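Lessons from the spare room

The hardest thing to teach a robot at Studerton, says Aivar Mägi, has been how to reach into a box. Cups and drawers came along fairly quickly. A carton with high sides and a few unrelated things at the bottom kept beating the arm until last September.

Mägi runs the manipulation group with Radomír Danko, and their result is easy to state. A robot learned to pick items out of cartons from 627 demonstrations, all of them done by people holding grippers in their own hands. No robot was present for any of it. The people worked at home, on whatever flat surface they had, with their own groceries and odds and ends.

The older approach was to steer the arm remotely in the lab. Danko did that for 2 years and describes it as slow, tiring work that produced very tidy data. Every box sat on the same grey bench under the same lights. When the arm was moved to a different room, it missed.

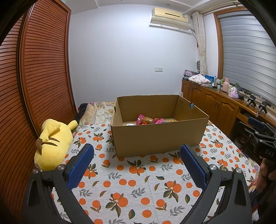
Hand-held grippers and an open carton on a bed. A snack in a pink wrapper lies inside.

With the hand-held tools, the background changes from one home to the next. Patterned cloth, cupboards and clutter all end up in the recordings, and the learning software has to work out which parts matter. The group calls its training method Multa. It takes the recorded jaw movements and matches them to what the camera on the tool saw at each moment.

Wrappers were a particular problem. A crimped end gives the jaws something to hold, but it also bends away when pushed. People adjust for this without thinking, and Mägi wanted that adjustment in the data, so demonstrators were told not to redo a clumsy grasp.

The test was run in nine rooms the software had never met. The arm trained on bench data emptied the carton in two of them. The Multa version managed it in seven, and both of its failures involved an item lying flat against a side wall.

Danko is careful about the limits. The cartons were all open at the top, and the arm was given as long as it liked, which came to about a minute per item. A colleague at Brzozowska is now repeating the trial with soft bags, where the sides fold in as the jaws go down. Mägi has asked for the failed attempts to be sent over first.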